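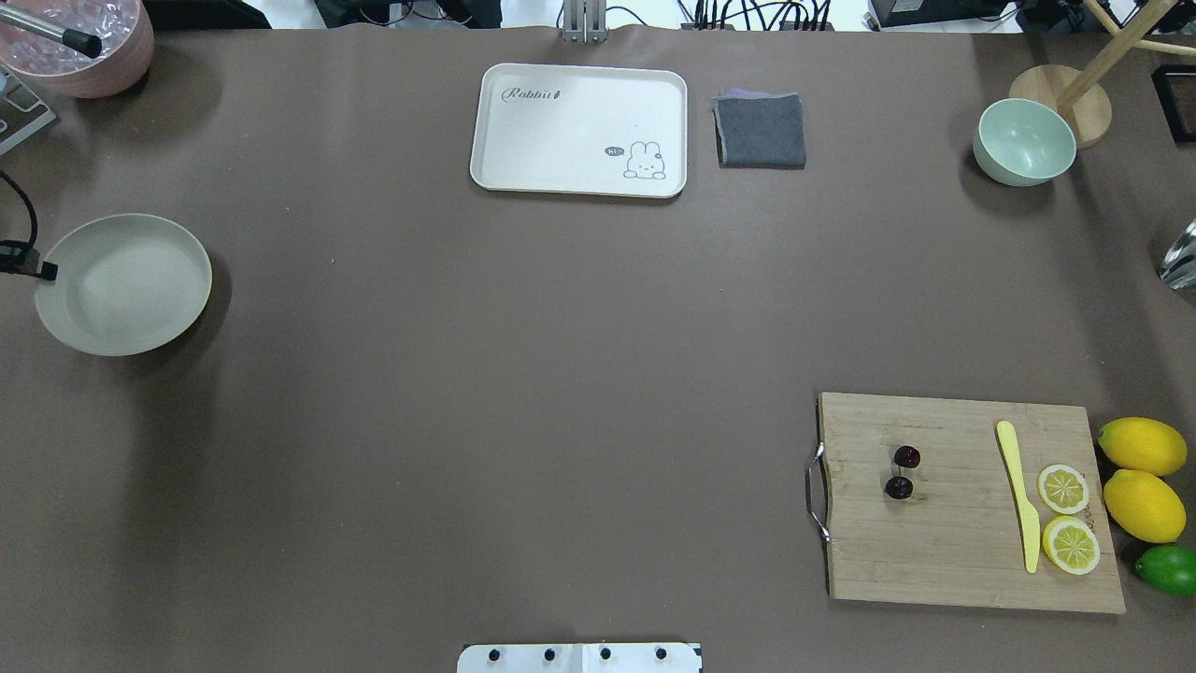 Why do trays and bowls slide on a smooth table mat that held them well when it was new?

A thin film of detergent or oil on the mat is the usual cause. Wash the mat with plain warm water, wipe it with a damp lint-free cloth, dry it fully, and test again before replacing anything. If the items still slide, check the undersides of the items themselves and then check whether the table is level.

Greenwood Kitchen Room: support log
Ticket subject: Items slide on table mat, tray worst
Product: Pirkik table mat, taupe, smooth side up
Supplier: Galero
Opened: 2018-12-04
Opened by: Chelsea Hartley
Assigned to: Beverley Furnival
Priority: Normal
Status: Closed, with one open note

Original report (Chelsea Hartley)

Things on the large table have started to move when touched lightly. The cream tray with the rabbit on it is the worst. If you put a spoon down on one side, the tray shifts on the mat. The beige plate does it too, but less. The bamboo cutting board stays put unless pushed by the handle. The mat itself does not move on the tabletop.

This did not happen in February when the mat was put down. Nothing has been changed since then as far as I know. I wiped the mat with the usual spray and it made no difference, or it got slightly worse.

I can send the mat back if it is faulty. I would like to avoid that, as the table is used every day.

Reply 1 (Beverley Furnival)

Thanks. Please do not send the mat back yet. Answer these first:

What is in the spray?
Is the mat flat, or does it lift at any corner?
Do the items slide in one direction only, or any direction?
Is there water on the mat when it happens? The ice bucket is a possible source of water on that side.

Also confirm which side of the mat is up. Both sides look alike in poor light. The smooth side is meant to be on top and the grip side goes against the table.

Reply 2 (Chelsea Hartley)

Spray: kitchen surface cleaner, lemon, the label says it leaves a shine.
Flat: yes, no corners lifting. I ran a ruler along the long edge.
Direction: any direction. The tray can be turned with one finger.
Water: there is some near the ice bucket after a long session. The tray slides when everything is dry, so I don't think this is it.
Side: smooth side is up. I lifted one corner to look.

Reply 3 (Beverley Furnival)

The shine is the likely problem. Shine additives leave a film on the mat, and each wipe adds to it. The item that slides most will be the one with a smooth, light base, and that fits the tray.

Run the tests below in order. Change one thing at a time and write down the result after each. Use the same items throughout. I suggest the tray, the plate, the mint bowl and the cutting board. Leave the cloth and the bucket out of it.

Test method

Put the item on the middle of the mat. Hook the luggage scale to the edge or handle with a loop of string and pull slowly, level with the table. Note the reading when the item first moves. Do it three times and keep the middle reading. Put 400 g of rice in a bag and lay it in the tray for the loaded test.

Test 1: No change

Purpose: to have something to compare against.
Result (Chelsea): Tray moves before the scale shows anything. Loaded tray moves at 30 g. Plate moves at 23 g. Bowl is too round to hook, so I taped the string to it and the tape came off. Cutting board holds well past the others. I stopped there.
Note (Beverley): Loaded tray at 30 g is very low. Clean mat and clean tray should be several times that. Leave the bowl out.

Test 2: Clean the underside of the items only

Method: Wash the tray, plate and board with dish soap, rinse in hot water, air dry. Do not touch the mat.
Result: Small improvement on the plate. No change on the tray. Board same as before.
Note: The film is on the mat, or there is a second cause. Continue.

Test 3: Clean one patch of the mat

Method: Mark out a patch with low-tack tape. Wash it with warm water and one drop of dish soap on a soft cloth. Rinse with plain water at least twice, using a fresh cloth each time. Dry with a towel, then leave it for 8 hours. Test inside the patch and outside it.
Result: Clear difference. Inside the patch the loaded tray holds and the string goes tight before it moves. Outside the patch it slides as before. The patch also feels different to the hand, a bit drier.
Note: Cause confirmed as cleaner film. Remove the tape slowly. If it leaves glue, use warm water. No solvent.

Test 4: Clean the full mat

Method: As Test 3, over the whole surface. Clear the mat first. Lift it off the table if two people are free, otherwise wash it in place in sections and put towels along the edge.
Result: Washed in place. It took five rinses before the cloth stopped feeling slick. Loaded tray now holds everywhere except the top left. Plate holds everywhere. Board holds everywhere.

Test 5: Top left area

Method: Dry the area, put the ice bucket back in its usual place, fill with ice, and check the mat under and next to it once the ice has started to melt. Wipe and repeat the pull test with the tray in that area, first wet, then dry.
Result: There was a ring of water under the bucket after the ice had been in for a while. Tray slides when the mat is wet, holds when it is wiped dry. So I was partly wrong about the water.
Note: Expected behavior. The smooth side has no channels and a flat base will float on a thin layer of water. This is not a fault in the mat.

Test 6: Table level

Method: Spirit level on the mat, both directions, at the middle and near each edge.
Result: Bubble centered in all positions.
Note: No action.

Findings

Cause 1: Build-up of shine additive from the surface cleaner. Fixed by washing.
Cause 2: Condensation under the ice bucket. Local to the top left. Managed by wiping or by a coaster.
Mat fault: None found. No return required.

Changes to routine

1. Stop using the lemon cleaner on the mat. It can still be used on the counters.
2. Wipe the mat with a damp cloth at the end of the day. Soap only for grease.
3. If soap is used, rinse until the cloth no longer feels slick.
4. Put a cork or felt coaster under the ice bucket. Wring or replace it when soaked.
5. Keep one dry cloth on the table for water. Do not use it for oil.
6. Stand the cutting board on its edge to dry after washing. Do not lay it on the mat wet.

Reply 4 (Chelsea Hartley)

Done. Cork coaster is under the bucket. The cleaner has been moved to the sink cupboard with a label on it. I have been putting the folded gray cloth next to the tray, where people can reach it, and it gets used.

One question. Someone suggested putting rubber dots under the tray. Is that all right on this mat?

Reply 5 (Beverley Furnival)

Clear silicone dots are fine. Black rubber can mark a light mat if it sits in one place for months. Put the dots near the corners, and take the tray off the mat before washing the mat. You should not need them if the readings stay where they are.

Please repeat the loaded tray test after two weeks of normal use and add the result.

Reply 6 (Chelsea Hartley)

Two-week check: loaded tray holds at all positions, including top left with the coaster in place. Plate holds. No dots fitted. Cloth feels clean after a wipe.

Closing note (Beverley Furnival)

Closed as resolved by cleaning. Wikier page for table mats updated with the wash method and the pull test. Open note: the Pirkik care card says "wipe with a household cleaner" and does not mention shine additives. Sent to Galero as a wording request, no reply yet. Reopen this ticket if the tray starts to slide on a dry mat.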